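From: Imo build list
Subject: Re: [imo-grippers] Jaw creep on the Lindaris spring – anyone else?
List: imo-grippers

On an April evening, someone on the list wrote:

> Short version: my left jaw doesn't hold where I leave it. I close on
> something small, relax my hand a little, and the jaw keeps closing on
> its own by a hair. Fine with a sponge. Not fine with a hair clip, which
> I have now fired across the room twice. Is this the Lindaris spring, or
> did I put something in backward? I'm on the stock pads and the
> short trigger.

You did not put anything in backward, and I am so glad you wrote this up, as I've been chasing the same thing for weeks and thought it was my own clumsy assembly!

I think it's the spring seat and I think I can prove it. The Lindaris spring is wound a touch fat at the last coil. When it sits down into the printed cup it climbs the wall and parks there, and everything feels normal. Then you squeeze, hold, ease off, and at some point the coil drops off the wall into the bottom of the cup. That drop is your creep. It's tiny at the spring but the linkage multiplies it, and by the time it gets to the pads it's plenty to pinch a clip hard enough to launch it. (Mine got me just under the eye. Please wear glasses when you test, I'm serious about that part.)

I ran 300 closes on the old cup and logged 21 slips. Then I opened the cup up, chamfered the rim and ran another 300 on the same set of objects. No slips. Then I got greedy and swapped in a Nieminen spring with the old cup, and got 16 slips out of 300, so the cup is the bigger half of the problem but the spring isn't innocent either.

One warning, and it's the reason I'd like this in the wiki and not only in the archive. The creep gets into your data. The encoder sits on the trigger side, so it reports the jaw where your hand left it and knows nothing about the drop. I went back through 573 recorded picks and the logged width is wrong in a whole bunch of them, always in the same direction. If you train on that, the arm learns to stop short on exactly the things you most want it to be careful with.

Small stuff on a bedspread:

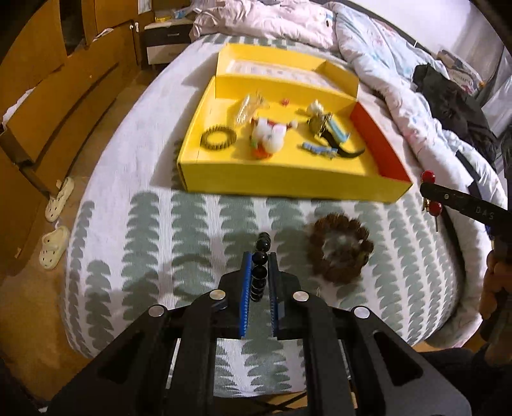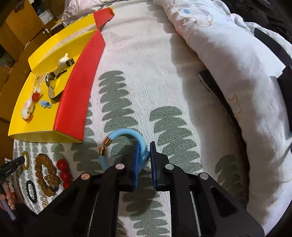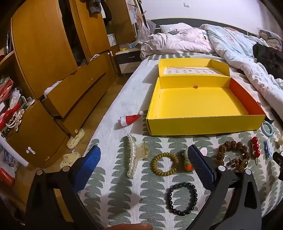 If you're going to hunt for creep, please don't do it with blocks. I spent two evenings on blocks and got nothing at all, because a block pushes back and hides the drop. You want things that give, or roll, or have a hole in the middle. Beads are wonderful for it. A string of round glossy ones like the black bracelet standing between the jaws in the first picture will show you the slightest extra squeeze, and the open blue silicone one in the second has those two metal caps at its ends, so you can watch the gap between them while you ease off. Hair clips with a spring of their own are the worst of all, so save them for last and point them at something soft.

As for the fix, you need the wider cup with a chamfer on the rim, printed standing up so the layers don't make a little ladder for the coil to climb. I've put the file in the Hidel folder next to the pivot shims. Swapping it means pulling the pivot on that side, and while you're in there look at the inside of the old cup. If you see a shiny ring partway up the wall, you have the same fault I had. If you don't, please post a picture, I'd love to be wrong in an interesting way.

Until you've swapped it, I'd stop recording with that gripper. Practice all you like, but leave the sessions out of the shared set. I've already flagged mine.

Two questions back to you. Does it happen with the gripper pointed at the ceiling? Mine almost never did. And did you trim the spring or use it straight out of the bag – I trimmed one early on and it was much worse.

I'll be at the bench until 9 pm most nights this month if you want to compare cups over a call.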